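Workcell housekeeping (robotics)

Workcell housekeeping is the set of rules and working habits used to keep the area around a robot in a known and safe state. The term is used mostly of small cells, such as benches on which one or two light arms handle parts, and covers the work surface, loose tools, stored goods, cables and any items left within reach of the arms. It is usually treated as a branch of operating practice, separate from guarding and from the safety functions of the robot itself.

Scope

Housekeeping rules apply to anything in the cell that is not bolted down. Fixed items such as arm bases, rails and posts are dealt with in the layout drawing. Borderline items, for example a power supply that stays in one corner for months, are normally listed in both places.

Most written rules divide the bench into zones. The Brukstead layout, a scheme passed between teaching workshops and later copied by small firms, names three: the task zone, where the grippers work; the standing zone, where tools and trays may rest during a run; and the store zone along the back and above the bench. The Clundeck rules use the same division but count the overhead space as a zone of its own.

Task zone

The task zone holds the workpiece, the parts to be fitted and the tray they are taken from. Under the Brukstead layout a tool may lie in the task zone only if the task calls for it, or if it lies outside the planned path of both arms by at least 30 mm. Clundeck sets the distance at 90 mm for tools with a metal shaft and has no figure for soft goods such as gloves or cloths, which are to be kept out of the zone while the arms are powered.

Peg boards and similar base plates are commonly set down without clamps where the task involves turning or moving them. In that case the rules ask that the plate be put back in a stated starting position before each run. A plate found upside down, with its pegs in the air or otherwise, is recorded as found and then reset.

Surface condition

Scratches and chips in a wooden top are allowed in most schemes. They become a fault when a part catches on them or when a vision system takes them for an object. The Lozano checklist grades surface wear from 1 to 5, with grade 5 calling for a new top. Shavings and other debris are treated apart from wear and are cleared between runs with a brush or a vacuum nozzle - compressed air is ruled out in all the schemes named here.

Storage at the back and overhead

Open baskets are accepted for light items. Things that stand above the rim of a hanging basket are permitted only where neither arm can reach them at full stretch. Lidded boxes are preferred for tape, fixings and spare parts. Cordless tools may be kept upright in the store zone, though Clundeck asks for the battery to be taken out.

Cables

Cables that travel with an arm are left with enough slack for the full range of movement and are checked for loops that could pass over the gripper. Loose leads on the bench top are kept on the side away from the workpiece. The Zada notes, a short guide to two-arm benches, advise up to 8 fixing points per arm and a check of each one at the start of the day.

Bench during two-arm work, with peg board, parts tray and stored tools

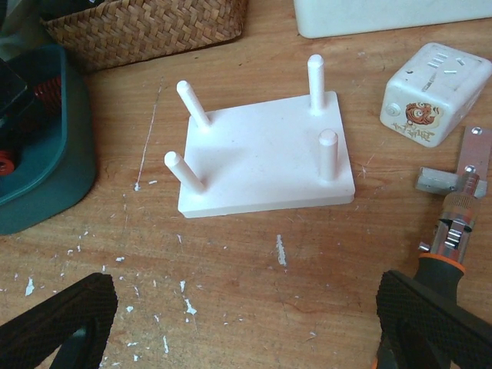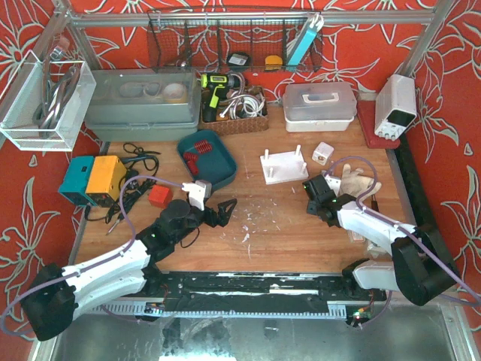
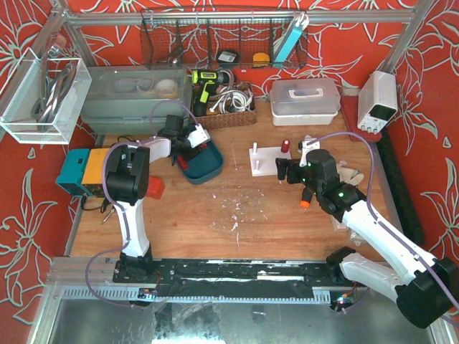
Inspection and records

A housekeeping check is made before power is applied and again when the cell is handed over. The person checking works from the back of the bench to the front, so that overhead and stored items are seen before the task zone. Views from a fixed camera and from the wrist are both accepted as a record. The fixed view shows the layout as a whole, while the wrist view is better for small items and for wear in the top.

Faults are entered under the zone in which they were found. An item in the wrong zone is moved and noted; an item that cannot be identified is removed from the cell. Lozano adds that a run may not be restarted by the same person who cleared the fault unless the cell has only one trained operator.

Differences between schemes

The schemes agree on zoning and on the two checks. They differ chiefly on clearances and on whether the standing zone may be used during unattended running, which Brukstead allows and Clundeck does not. The Zada notes take no position on unattended work.

See also

Cable management
Robot cell layout
Tool control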